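Dramik Tabletop Clothing Rack
Set-Up and Care Guide
Section 2: Setting up your rack and your laundry corner
Revised 16 Nov 2019

By now you should have the rack assembled, standing on its own feet and looking like furniture. Well done! This section covers the fun part: finding a good spot for it, teaming it up with a basin, hanging your first load of small things and keeping the wood looking fresh. Set aside an unhurried afternoon for it if you can, though most people get through the whole section faster than that.

If your rack is still in pieces, go back to Section 1. If a part is missing, quote part set 412 when you write to us and we will know exactly which bag you mean.

2.1 Before you start

You will need:

- the assembled rack
- the hex key from the Dramik bag
- a soft, dry cloth
- a basin (the Lodov oval basin is our favorite partner for this rack, but any shallow tub you like will do)
- hangers that slide easily over the rod

Give the rod a good wipe with the cloth. New wood sheds a little fine dust, and it loves to settle on dark socks. Wipe the feet too while you are down there.

Next, run your hand slowly along every part a garment might touch. You are feeling for rough spots. If you find one, rub it down gently with fine sandpaper, going with the grain, and wipe again.

CAUTION: Do not hang anything on the rack until all of the joints have been tightened. A joint that feels fine with no load can shift as soon as you add a wet sweater.

2.2 Choosing the spot

The rack is made for a tabletop, a wide shelf or the top of a low cabinet. We have seen it in laundry rooms, kids' rooms, hallways and one very stylish bathroom, and it looked right at home in all of them.

1. Pick a surface that is flat and wide enough for all the feet to stand fully on it. No toes hanging over the edge!

2. Check for wobble. Press down lightly on each end of the rod in turn. If the rack rocks, turn it end for end and try again. Old tables are often a bit twisted, and the second position usually does the trick.

3. Leave a hand's width between the rack and the wall so sleeves can hang freely and air can get behind them.

4. Keep it well away from stoves, heaters and radiators. Warm air from across the room is lovely. Direct heat will dry the wood too fast and may crack it.

NOTE: On a very smooth tabletop, you can put a felt dot under each foot. The small bag holds 8 dots, so you have spares for later.

2.3 Placing the basin

A basin beside the rack changes everything. You carry your small hand-wash items over in it, lift them out one by one and hang them up without walking back and forth. When they are dry, the same basin takes the folded things back to the drawer.

1. Decide which side suits you. Many right-handed people like the basin on the left and the rack on the right, so the garment travels across the body in one easy move. Try both.

2. Set the basin next to the rack, not under it. You want to be able to reach into it without brushing against anything that is already hanging.

3. If your basin has a handle tab, turn it to wherever your hand lands naturally.

4. Wring or roll wet items in a towel before they go in. The basin is for carrying, and a tub with water sloshing in the bottom will soak everything you drop into it.

CAUTION: Wipe up any drips on the tabletop right away. Water standing around the feet of the rack will leave dark rings in the wood.

2.4 Hanging your first load

Start small. Baby clothes, doll clothes, scarves and light shirts are all great for a first go, and you will quickly get a feel for how much the rack is happy to carry.

1. Put the garment on its hanger before you bring it to the rod. Close the top button, if it has one, so the neckline keeps its shape.

2. Hook the first hanger near the middle of the rod.

3. Add the next one to the left, then one to the right, and keep going outward. This way the weight stays balanced the whole time.

4. Face all the hooks the same way. It looks neat, and you can slide the whole row along with one finger when you need a gap. 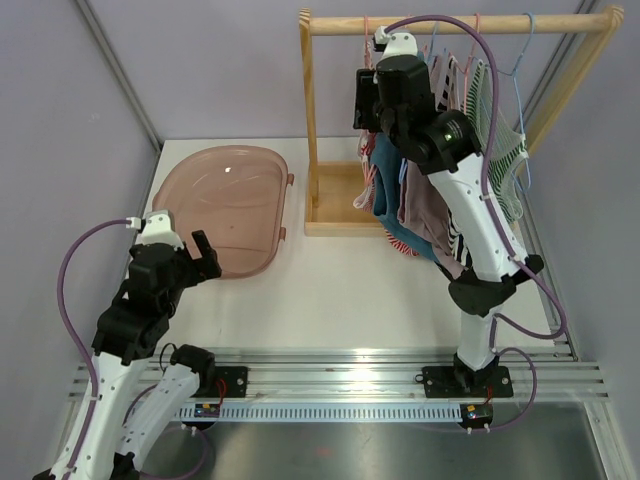 5. Leave space between damp items. If two sleeves are touching, move them apart.

6. When you take things down, work from the ends back toward the middle.

NOTE: For clothes that are already dry, you can hang them as close together as you like. A full little rod sorted by color is a very cheerful thing to wake up to.

2.5 Looking after the wood

Pale wood shows its age in a nice way if you treat it kindly. Dust it whenever you dust the table. For fingerprints, use a barely damp cloth and dry the spot straight afterward.

Once in a while, give the bare wood a thin coat of Danko wood balm. Rub it in with the grain, let it sit until the surface no longer feels tacky, then buff with a clean cloth. Keep clothes off the rod overnight so none of the balm ends up on a collar.

Avoid bleach, scouring powder and anything gritty. These go for plastic basins as well, which scratch more easily than you might expect. Warm water and a drop of dish soap will keep a basin clear and bright.

Check the joints every November, when the indoor heating has been on for a few weeks and wood tends to shrink slightly. A quarter turn of the hex key is usually plenty. Stop as soon as you feel resistance.

2.6 Quick fixes

The rack leans to one side.
Loosen the joints on the side it leans toward, set the rack on a flat floor, straighten it by hand and tighten again.

Hangers stick instead of sliding.
Wipe the rod, then rub it lightly with a plain white candle and polish with a dry cloth.

The basin slides around on the table.
Put a folded dish towel or a Jilar grip mat under it.

A dark ring has appeared under a foot.
Let the wood dry fully, sand very lightly and finish with balm.

Extra rods and spare felt dots are listed in Section 3, together with instructions for folding the rack flat for storage.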